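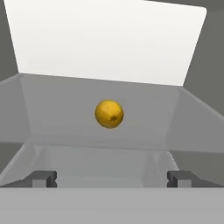
# 손목 카메라 시뮬레이션에서 평행 그리퍼 두 종류 비교 중인데, 결과를 믿어도 될까요?

**밤샘조교** · 시뮬레이션 / 그리퍼 게시판

안녕하세요, 눈팅만 하다가 처음 글 올립니다. 대학원에서 빈 피킹 쪽을 하고 있고요, 6월까지 그리퍼를 하나 골라야 하는데 실물을 둘 다 살 돈은 없어서 시뮬레이터에서 먼저 돌려 보는 중이에요.

비교하는 건 Arkska 평행 그리퍼랑 Oltov 평행 그리퍼입니다. 둘 다 손가락 두 개짜리고 제어기는 Trindeck으로 통일했어요. 환경은 진짜 단순합니다. 회색 상자 하나, 레몬 하나, 손목에 달린 카메라 하나. 상자에 텍스처도 안 입혔어요. 에피소드가 시작되면 레몬이 상자 안쪽 공중에서 생겨나고, 떨어져서 자리를 잡으면 팔이 내려가서 집습니다. 올려서 2초 버티면 성공으로 쳐요.

그리퍼마다 2,000번씩 돌렸는데 Arkska가 Oltov보다 눈에 띄게 잘 나와요. 처음엔 오 이거 바로 결정이네 하고 신나서 교수님께 메일까지 썼거든요(보내기 직전에 멈췄습니다 ㅋㅋ). 근데 실패 영상을 쭉 돌려 보니까 Oltov 쪽 실패가 좀 이상한 거예요. 손가락이 레몬을 제대로 감싼 것 같은데 들어 올리는 순간 미끄러지면서 옆으로 쏙 빠집니다. 실제로 레몬을 손으로 잡아 보면 그렇게까지 미끄럽지는 않잖아요. 껍질이 오돌토돌해서 오히려 잘 잡히는 편이고요.

또 하나, 두 그리퍼의 손가락 길이가 달라서 카메라에 손가락이 걸리는 정도도 달라요. Arkska는 손가락 끝이 화면 아래쪽에만 조금 올라오는데 Oltov는 훨씬 많이 올라와서 접근 막바지에 레몬 아랫부분을 가려 버립니다. 제 파지 정책은 영상만 보고 움직이는 거라 이게 꽤 영향이 있을 것 같아요.

그래서 궁금한 게 세 가지예요.

- 지금 성공률 차이를 그리퍼 차이라고 봐도 되는지
- 마찰이랑 접촉 설정은 보통 어디부터 건드리는지
- 카메라 위치를 그리퍼마다 따로 잡아도 공정한 비교인지

참고로 손가락 패드 마찰계수는 둘 다 기본값이고, 레몬 충돌 형상은 그냥 구예요. 보이는 메시는 옆으로 살짝 퍼져 있는데 충돌은 구로 되어 있습니다. 이것도 문제일까요? 쓰다 보니 문제가 많아 보이네요…

---

**Milagros Ccori**

저도 작년에 비슷한 비교를 하다가 한 학기를 거의 날려서 남 일 같지가 않네요. 한국어가 제 모국어가 아니라 어색한 데가 있어도 이해해 주세요!

결론부터 쓰면, 지금 숫자만 가지고 Arkska가 낫다고 하기는 어려워요. 그리퍼, 카메라에서 가려지는 정도, 접촉 모델 이렇게 세 개가 한꺼번에 섞여 있으니까요. 저라면 순서를 이렇게 잡을 것 같아요.

**1. 정책을 빼고 먼저 돌려 보기**

카메라를 아예 쓰지 말고 레몬의 실제 좌표를 시뮬레이터에서 바로 읽어서 중심을 집게 해 보세요. 여기서 두 그리퍼 차이가 사라지면 범인은 영상 쪽이고, 차이가 그대로면 접촉이나 그리퍼 쪽이에요. 스크립트 몇 줄이면 되는데 저는 이걸 맨 마지막에 했어요. 왜 그랬을까요 정말.

**2. 충돌 형상 바꾸기**

구는 평평한 패드랑 점 하나로 닿습니다. 엔진에 따라서는 비틀림 마찰이 기본으로 꺼져 있어서, 점 두 개로 잡은 물체는 그 두 점을 잇는 축을 중심으로 빙글 돌아요. 말씀하신 "옆으로 쏙 빠진다"가 제가 봤던 거랑 많이 비슷합니다. 레몬을 볼록 분해한 메시로 바꾸거나, 귀찮으면 살짝 눌린 타원체라도 써 보세요. 비틀림 마찰을 켤 수 있으면 그것도 켜시고요. 저는 타원체로 바꾸고 비틀림 마찰을 켰더니 빠지는 실패가 확 줄었어요.

**3. 패드 마찰과 쥐는 힘**

기본값은 말 그대로 기본값이라 어느 그리퍼와도 안 맞는다고 보시는 게 편해요. 제조사에서 패드 샘플만 따로 받을 수 있으면 경사판에 레몬 껍질을 붙여 놓고 기울여 보세요. 미끄러지기 시작하는 각도의 탄젠트가 정지마찰계수니까 각도기 하나로 됩니다(연구실이 며칠 동안 상큼해져요!). 그리고 두 그리퍼의 쥐는 힘을 같은 값으로 맞췄는지도 확인해 보세요. Trindeck은 프로파일을 바꿔 끼울 때 힘 제한이 이전 그리퍼 값으로 남아 있는 경우가 있었어요. 제가 쓰던 버전에서 그랬고 지금은 고쳐졌을 수도 있습니다.

**4. 카메라**

따로 잡아도 공정하냐는 건 뭘 비교하고 싶은지에 달렸어요. "그리퍼를 사면 우리 시스템이 얼마나 잘 되나"가 궁금하면 각자 제일 좋은 위치에 다는 게 맞고, 그리퍼 자체만 보고 싶으면 1번처럼 카메라를 빼고 비교하면 돼요. 위치를 똑같이 고정해 놓고 손가락 긴 쪽이 손해 보게 두는 게 제일 애매합니다. 실물에서 그렇게 달 사람이 없을 테니까요.

저는 결국 브래킷을 17 mm 뒤로 빼고 카메라를 7도 더 숙여서 썼어요. 손가락 끝은 보여야 하는데 너무 많이 보이면 안 되더라고요. 손가락이 아예 안 보이게 달았더니 정책이 자기 손이 어디 있는지 헷갈려 해서 그건 또 그것대로 엉망이었어요.

아, 그리고 에피소드 시작 시점도 한번 봐 주세요. 물체가 공중에서 떨어지는 방식이면 다 멈추기도 전에 첫 영상을 찍어서 정책에 넣는 실수가 나기 쉬워요. 속도가 일정 값 밑으로 내려간 다음에 첫 관측을 넘기세요. 저는 떨어지는 중인 캔을 목표로 잡고 허공을 집는 로봇을 한참 구경했습니다.

---

**볼트너트**

시뮬 돌릴 시간에 그냥 업체에 대여 문의하세요. 우리 회사는 Oltov 2주 빌려서 써 봤는데 과일 잘 집던데요. 레몬은 안 해 봤고 귤은 했습니다. 시뮬에서 미끄러지는 건 다 설정 탓이에요.

---

**느린팔**

윗분 말씀도 일리는 있는데 대여가 안 되는 학교도 많아서요 ㅠㅠ 저희는 반년째 답장을 기다리고 있습니다.

Milagros 님이 거의 다 써 주셔서 저는 빠진 것만 덧붙일게요.

먼저 시간 간격이요. 접촉이 이상하다 싶으면 마찰보다 물리 스텝부터 줄여 보는 걸 추천해요. 절반으로 줄였을 때 성공률이 크게 바뀌면 그 전까지 나온 숫자는 버리셔야 합니다. 저는 학생용으로 나온 Vũ 그리퍼 모델을 쓰는데, 스텝만 줄였는데도 물체가 패드를 파고들었다가 튕겨 나가는 게 없어졌어요. 대신 느려집니다. 많이 느려져요. 밤에 걸어 놓고 주무세요.

그리고 시드! 두 그리퍼에 같은 시드를 쓰셨나요? 레몬이 떨어지는 위치가 서로 다르면 한쪽에 구석으로 굴러간 경우가 더 몰릴 수 있어요. 특히 벽이 비스듬한 상자는 가장자리 근처에서 손가락이 벽에 먼저 닿아서, 구석에 붙은 레몬은 사실상 다른 문제가 됩니다. 같은 시드로 짝을 맞춰서 돌리고, 중앙이랑 구석을 따로 집계해 보세요. 저는 2,777번 돌린 걸 그렇게 나눠 봤더니 중앙은 두 그리퍼가 거의 같고 차이는 죄다 구석에서 나온 거였어요. 저한테는 그게 제일 쓸모 있는 결과였습니다. 손가락 폭이 좁은 걸로 골랐어요.

배경이 전부 회색이면 노란 레몬 찾기는 너무 쉬운 문제라는 것도 감안하세요. 실물로 넘어갈 생각이면 상자 색이랑 조명은 좀 흔들어 주는 게 좋습니다. 그리퍼 비교만 하실 거면 지금처럼 단순한 게 오히려 편하고요.

---

**밤샘조교** (글쓴이)

와 답변 감사합니다!! 어제저녁에 1번부터 해 봤는데요, 좌표를 직접 읽게 하니까 차이가 확 줄긴 하는데 완전히 없어지지는 않아요. 그러니까 가림 문제도 있고 접촉 문제도 있는 거네요. 둘 다라니 ㅠㅠ

Trindeck 힘 제한도 확인했는데 진짜로 Oltov 쪽에 Arkska 값이 들어가 있었습니다. 소름… 메일 안 보내길 천만다행이에요. 시드는 부끄럽지만 안 맞췄고요.

지금 타원체로 바꾸고 스텝을 절반으로 줄여서 같은 시드로 다시 돌리는 중입니다. 중앙/구석 나눈 표가 나오면 이 글 밑에 추가할게요. 볼트너트 님, 혹시 대여 문의는 어느 쪽으로 하셨는지 쪽지로 알려 주실 수 있을까요?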